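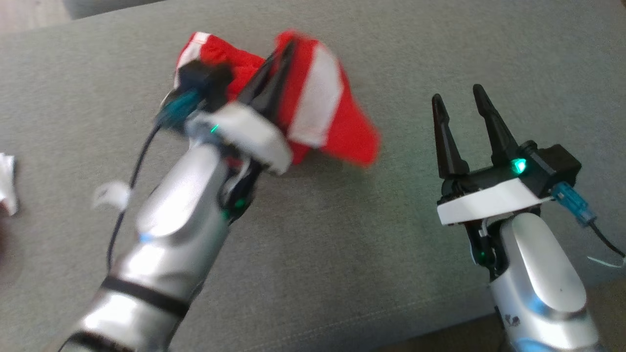
What is the Sabbath?

The Sabbath is the Jewish day of rest. In Hebrew it is called Shabbat. It comes every week, and it starts at sunset and ends the next evening, when it is dark enough to see three stars in the sky.

Why do Jewish people rest on this day?

The first book of the Bible says that God made the world in six days and rested on the seventh. One of the Ten Commandments tells people to remember the Sabbath and keep it holy. Many Jewish families have kept it this way for far more than 1000 years.

What happens before it starts?

There is a lot to do before sunset. The house is tidied, the food is cooked and everyone washes and puts on clean clothes. In winter the sun sets early, so people have to hurry home. By April there is more time.

Just before sunset, two candles are lit and a blessing is said. Some families light more than two.

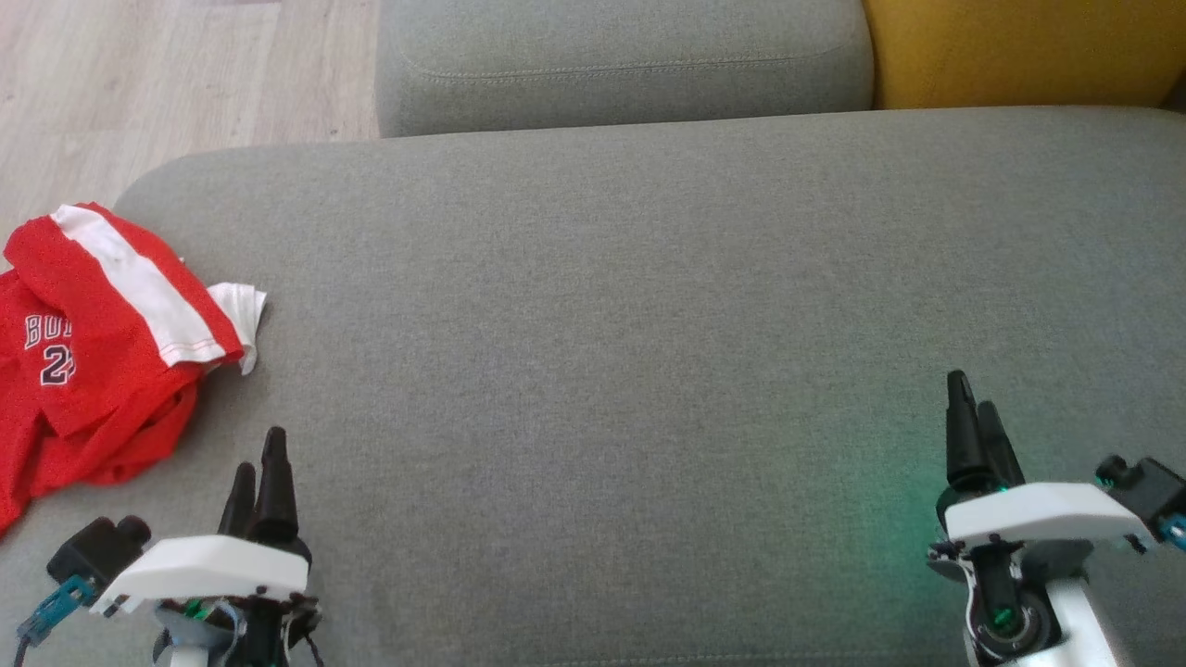 The meal begins with a blessing over wine or grape juice, called Kiddush. Then comes a blessing over two loaves of plaited bread. The bread is called challah (say it "hallah", with a rough h at the back of your throat). The loaves are kept under a cloth until it is time to bless them.

What do people not do?

Families who keep all the rules do not work, write, cook, drive or spend money on the Sabbath. They do not switch lights on or off either. Other families keep some of the rules, or keep the day in their own way. If someone is very ill, the rules can be broken to help them.

What do people do instead?

They go to the synagogue, where part of the Torah is read aloud. They eat together, visit friends, sing, read and sleep. Rochelle Kingi, who is nine, plays board games with her cousins all afternoon. "We don't keep score on paper," she says. "We use raisins."

How does it end?

A short ceremony called Havdalah marks the end. There is a plaited candle, a cup of wine and a box of sweet spices, which is passed round for everyone to smell. Then the candle is put out and people wish each other "shavua tov", which means "a good week".

Words to know

Synagogue: a building where Jewish people meet to pray and learn.
Torah: the first five books of the Hebrew Bible.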